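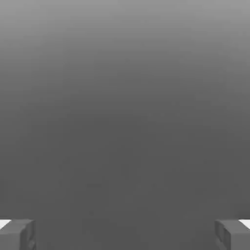
Wrist view from the simulator, gripper open, nothing between the fingers

Re: [club-arm] Sim camera and the practice runs

Hi all,

Replying to the list so the Laur group gets it too.

On the build from last night's post:

> We loaded the new arm model into Pumo and the wrist view comes up,
> but there are no cubes in it at all. Just gray with the two fingers
> at the bottom. Is the camera pointing the wrong way, or did the
> objects fail to load? We have not changed anything in the scene file
> except the gripper. Also, do we need to redo the practice runs we
> made with the old one?

I get the same view on the school machine in Milville. The fingers come in at the two bottom corners at the same height, so I don't think the camera has rolled to one side. I can't tell from this view alone whether the cubes are missing or just somewhere else. There are 2 things to check before anyone edits the camera numbers.

First, open the outside view and see if the cubes are there. If they are, jog the wrist down slowly by hand and watch for them to come into the wrist view. If they aren't, look at the object list in the scene file. The new gripper came from the Fustomex parts folder, and the paths in there are written differently from ours. One bad path could stop the rest of the file from loading. I would look near line 422, where the gripper block ends and the objects start.

Second, check the start pose. The old gripper was shorter and we had set the wrist angle to suit it. If the pose was copied over from the old file, the arm may be starting with the camera aimed well above the table. Try tilting the wrist down 35 degrees and reset. Please write down what you had before you change it – last month we lost a good pose that way and spent a whole meeting getting it back.

As for the practice runs, keep them but move them to a folder called old_gripper. Don't mix them with new ones. The finger width is different and the close command goes to a different number, so a run that picked up a cube before could miss it now. We need 3 clean runs per team with the new gripper before the June meet. A clean run is pick, move, place, and back to start with no hand jogging in the middle.

The shared scene file is locked until this is sorted out. Work on a copy, put your team name in the file name, and post what you find here, including if it loads fine for you. It would help to know which version of Pumo you are on as well.

The lab is open from 3:30 for anyone who wants to use the school machine. Bring your copy on a stick, the network drive is still slow.

Club arm list admin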